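Drorport Cell Safety Review
Minutes of meeting, October 3, 2023
Location: Henirholm site, small meeting room and by phone
Present: cell operations, controls, maintenance, site safety, data quality
Apologies: purchasing

1. Minutes of the previous meeting

Accepted with one correction. Under item 4, "gripper force limit" should read "gripper speed limit."

2. Open actions

Spare finger plates for the left gripper have arrived and are in stores. Closed.
Relabeling of the emergency stop circuits is not complete. Carried over.
The request for a second key to the controls cabinet was withdrawn by maintenance.

3. Unplanned motion of the left arm during cloth sorting

3.1 Summary of the event. The cell was running the Jandcombe sorting routine on mixed cloths. During a pause between cycles the operator pressed Hold and reached for the lower bin. The left arm moved 70 mm toward the operator's side of the table and stopped. There was no contact and no injury. The operator pressed the emergency stop and reported the event to site safety in the same shift.

3.2 Log review. Controls read out the log for the left arm. The Hold command was received and acknowledged. The Kaneko motion controller then lost its link to the wrist for 3 seconds. When the link returned, the controller resumed the last queued move before it checked the Hold state again. The right arm kept its link throughout and stayed in Hold.

3.3 Cause of the link loss. Maintenance found a worn cable connector at the left wrist. The cable had been refitted in February with less slack than the drawing calls for. Whether the short slack alone explains the wear is not settled. Data quality noted that dropped wrist readings had been logged on earlier runs and filtered out as noise. These had not been passed to maintenance.

3.4 Work at the table. The meeting discussed what the arms are doing when an operator is likely to step in. Site safety stated that soft goods lead to more hand entries than boxed parts. Cloths snag, fold under themselves or come down outside the bin, and the operator is tempted to straighten them. 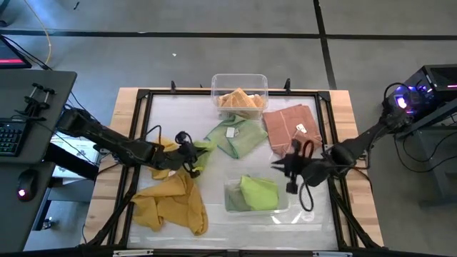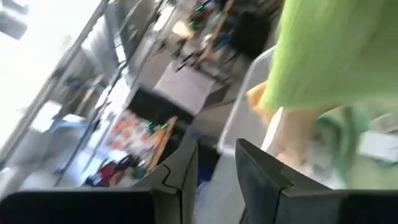

Item 3.4. First picture: both arms over the table during cloth handling. Second picture: view past the fingers of one gripper.

3.5 Discussion. Operations asked that Hold remain available for short pauses, as a full stop requires both arms to be homed again and costs 5 minutes each time. Site safety did not accept this as grounds for entering the reach of the arms. Hold is a software state and was never rated as a protective stop. The current work instruction does not say so clearly, and the wording "pause the arms before reaching in" can be read either way.

Controls proposed clearing the move queue on any link loss and requiring a manual restart. The change is small but has to be tested on both arms. Operations asked whether the test could be done between shifts. Controls said no, it needs the cell for a full day.

3.6 Decisions.
The left arm stays out of service until the connector is replaced and the slack is set to the drawing.
The right arm may run alone at reduced speed.
Entry within reach of either arm requires the emergency stop to be pressed. Hold is not sufficient. Effective immediately.
The event is classed as a near miss.

4. Dropped cloths

Data quality reported 7 dropped cloths on the left side in the last run before the event. Controls will check the times against the link log. If they match, the drops will be moved under item 3. No decision.

5. Actions

Maintenance: replace the left wrist connector, set slack, inspect the right wrist for the same wear.
Controls: change queue handling on link loss, write the test plan, send both to site safety before loading.
Site safety: reword the work instruction and post the new text at the cell.
Data quality: stop filtering dropped wrist readings and forward the earlier ones to maintenance.
Operations: brief all shifts and keep signed briefing sheets.

6. Other business

Maintenance asked for the Kaneko manual to be kept at the cell in printed form. Agreed.
The next meeting will be called when the controls test plan is ready.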